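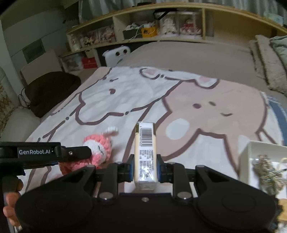

Skirkard Handheld Teaching Kit, reviewed after 13 days

The pitch for the Skirkard kit goes like this. You hold a gripper, you do a chore, the camera on it watches, and the software turns your chore into something a robot arm can learn. No arm in the room, no joystick, no code. Undotar, which sells the kit, says anyone can produce usable demonstrations "in an afternoon." I have heard that about every teaching tool I've tested, including two that I still can't get out of my closet without swearing.

So I gave it a job I'd want a robot to do: sorting small stuff on a bed. Soft toys, little boxes, yarn things, cords. Factory demos always use hard cubes on a gray table. My bed has a cartoon blanket on it and nothing on it lies flat.

Setup

Charging took longer than pairing. The app wants you to wave the gripper slowly over the work area before each session, and if you skip that or rush it you get a yellow warning and a session that may or may not be thrown out later. It doesn't tell you which. Ghizlane Zaki, who edits these reviews, asked me to find out from support. Support sent me a link to the page I was already reading.

In the hand

It's wide. I have average hands and my wrist was complaining by the second session. Holding it still is fine, but tilting it down to get at something low in a tray is where you feel the width, and that is most of what picking up is. I ended up working in short stretches with long coffee breaks.

The fingers are better than I expected. A small upright box is easy: come in straight, close, lift. The pads don't need much squeeze and I didn't crush any packaging. Crochet is another story. Yarn gives way, so you close the fingers and they keep closing, and you have to guess when you have a real grip. You can't feel it through the handle. A person learns to look for the moment the toy starts to bunch up. Whether a robot learns that from my video is the question the whole product hangs on, and I'll get to it.

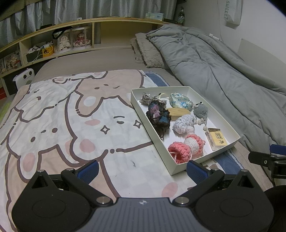

The tray I used for sorting. The mouse with the googly eyes got a lot of practice.

Cords were the worst. Anything coiled or tangled comes up with its neighbors attached, and then you stand there with the gripper in the air deciding whether that counts as a mistake. The manual says to record mistakes and recoveries "naturally." The app then marks those same recordings as low quality. I'd like Undotar to pick one.

What came out the other end

I recorded 62 demonstrations over the test. The app rejected 10 of them. Four of those I'd have rejected too, as I had my sleeve over the camera or dropped something on the floor. The rest looked the same to me as the ones it kept, and I went back and compared them side by side on a Friday night, which should tell you how my Friday nights are going.

To see whether the data was any good I needed an arm, and I don't own one. Ivars Raudsepp let me train and run on his, a secondhand Grorilum on a bench. After training, it went for the boxes with real confidence and usually got them. It went for the soft toys with the same confidence and mostly pinched them by an edge and lost them on the way up. It reached for the cord a few times and stopped short. Ivars thinks I'd need many more recordings of the soft items. Maybe so. The Undotar page has a chart suggesting I wouldn't.

I also ran a smaller batch with his usual method, steering the arm by remote control from a second controller arm. It's slower and more tiring to the brain, and I was bad at it. But the recordings were made with the arm that would do the work, so it never learned a reach it couldn't make. With the handheld kit I twisted my wrist into positions his Grorilum had no hope of copying, and nothing in the app warned me.

Compared to the Rizvi

The Rizvi gripper I tested last November is narrower and easier on the wrist, with worse software and a cable that gets into everything. If you do long sessions I'd take the Rizvi. If you do a lot of short ones and hate cables, the Skirkard.

Who should buy it

Labs that already have an arm and a person to babysit the data will get use out of it. If you're at home hoping to teach a robot to tidy the bedroom, you'd be paying for the half of the job that was already the easier half.

Good: finger pads, no cable, quick pairing
Bad: width, unexplained rejections, no reach warning
Score: 2.5 out of 5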